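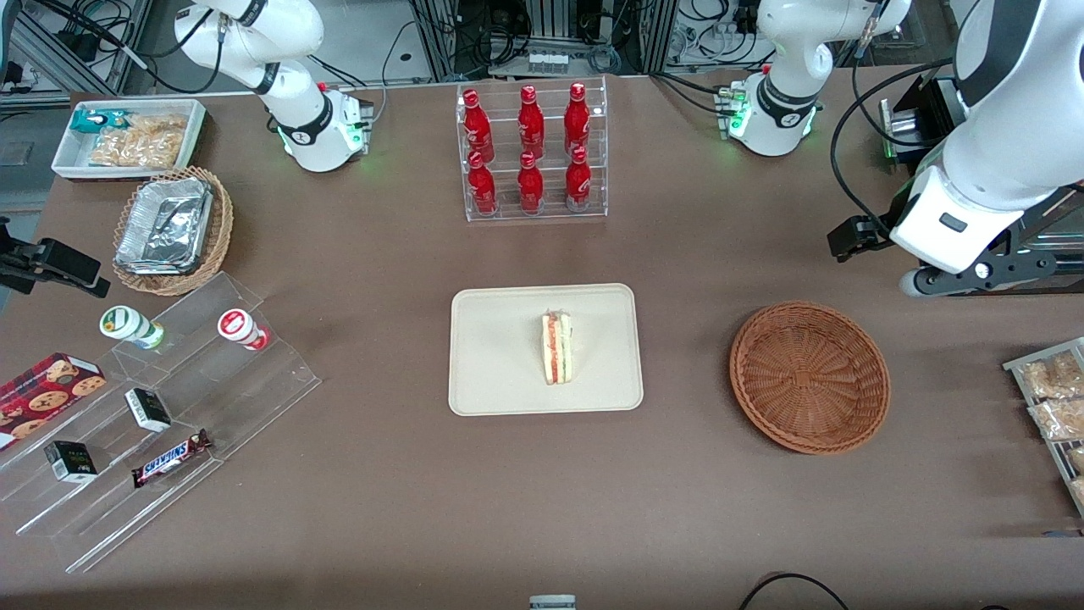

Nondineck price notes

Hello! I'm Serpil, and these are my notes on what small corner shops charge for everyday things. I started them in April, after a long argument with my brother Volkan over whether the shop at the bottom of Clurnmont hill was dearer than the one at the top (it is, mostly, but he still won't have it).

What you get

Two plain CSV files. prices.csv has one row per item per visit, and shops.csv has the opening hours and a short note on each of the 4 shops. Prices are in pence, so 50 means fifty pence, please don't read it as pounds like I did the first time I made a chart!

Columns in prices.csv

shop – short name, all lower case
item – whatever I'd call it out loud, so "crisps" and never "potato snacks"
size – grams or millilitres, blank if the label didn't say
price – what the shelf said, even when the till disagreed
offer – yes or no
who – initials of whoever wrote it down

Known problems

Cameron Kingi did the early visits and wrote multipacks down as single items. I've fixed the ones I could spot, but if a packet of biscuits looks wildly expensive that's probably why. Ekrem Yaman keeps a stricter list than mine and his rows are the tidy ones (initials EY). Milk is a mess. Some shops switched sizes halfway through and I haven't decided what to do about it – ideas welcome.

Loose fruit isn't in here at all. I tried, gave up, and ate the evidence.

Using it

Do what you like with it, just say where it came from. If you make a chart I'd love to see it. Umut Şimşekoğlu wrote the little script that checks for duplicate rows, it's called Yazıcı and it lives in the tools folder. Run it before sending me anything new.

Last tidied December 8, 2023. Bread prices for the top shop are still to be typed up.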